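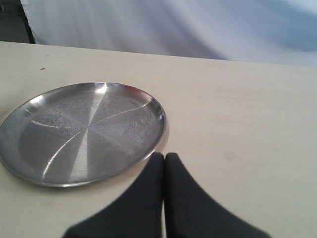
Chapter 7

Setting Up a Small Tabletop Cell with a Wrist Camera

Before you start

This chapter assumes that the arm is bolted down, that the controller powers up without faults, and that you have worked through the joint homing procedure in Chapter 6. You will need the feeler gauges, a lint-free cloth, a flat steel rule, and the cell logbook. Allow most of a morning for the first pass. Repeat setups go faster.

By the end of the chapter you should be able to:

- set the closed position of a two-finger parallel gripper and check it against the camera view
- recognize glare on a metal workpiece and reduce it
- prepare the table and backdrop so that the vision software has a plain field to work against
- record the settings so that another technician can restore them

7.1 The cell as a whole

A tabletop cell has four parts that affect one another: the gripper, the camera, the work surface, and the light. A fault in one of them often shows up as a symptom in another. A pick that misses by a few millimeters may come from a loose finger, a camera that has shifted in its bracket, or a bright reflection that the software has taken for an edge. The order of work used here is mechanical first, optical second, software last. Software offsets should not be used to cover a mechanical error.

The worked case in this chapter is the Lukari training cell, which handles flat and shallow metal ware on a light-colored table. Its first task is to pick up a round stainless steel plate by the rim. The plate is a demanding part for its size. It is low, it has little to grip, and its surface returns light in streaks that move whenever the arm moves.

7.2 Setting the gripper zero

The closed position of the fingers is the reference for every width command sent later. On the Dromutix controller it is stored as parameter 2776, and the width scale runs from 0 (closed) to 1000 (fully open).

Move the arm to a clear area over the table, at least 100 mm above the surface. Set grip force to its lowest value and close the fingers slowly. The tips should meet squarely. Slide the thinnest feeler gauge down the seam. If it passes at one end and binds at the other, one finger is seated at an angle; remove it, clean the mounting face, and refit it before going on.

With black fingers over a light table, a gap at the tips shows in the camera view as a pale line. A narrow line does not prove that the fingers are apart, as rounded tip edges can produce the same effect. Use the gauge to decide. The fingers also sit much closer to the lens than the part does, so they will look soft when the table is in focus. Do not refocus to sharpen them.

Store the zero, open to 1000, close again, and read the value back. Repeat this seven times. If the reading drifts in one direction, check the drive belt tension as described in Section 7.6.

7.3 Glare on brushed and polished metal

Brushed steel reflects light across the direction of the brushing. On a round plate the result can look like a set of wedges spreading from the center, some light and some dark, with long bright streaks between them. The raised rim adds a bright band of its own, and usually one small spot where the image is fully white.

Edge-finding routines respond to all of these. The outer rim is the edge you want - the streaks are not. Three adjustments are available, and they should be tried in this order:

1. Move or diffuse the lamp. Light that comes from above and behind the part gives the strongest streaks.
2. Lower the exposure until the white spot on the rim is as small as it will go while the table remains clearly lighter than the fingers.
3. Change the viewing pose. At a slant, the plate appears as an ellipse, and the routine must be set to fit one.

Fine scratches and water spots also scatter light. Wipe the part before each calibration run, and leave any scratches alone.

7.4 Table and backdrop

The table should be matte and free of crumbs, grit, and smudges. A single dark speck can pass the size filter when the camera is close. A white cloth hung behind the far edge hides the rest of the room, but folds cast gray shading, and any opening beside the cloth will read as a large dark object. Draw the search region so that it stops short of the far table edge.

At the Pestwood site the table is wiped down at the start of each shift and the cloth is changed on Friday. Enter both in the logbook beside the gripper zero.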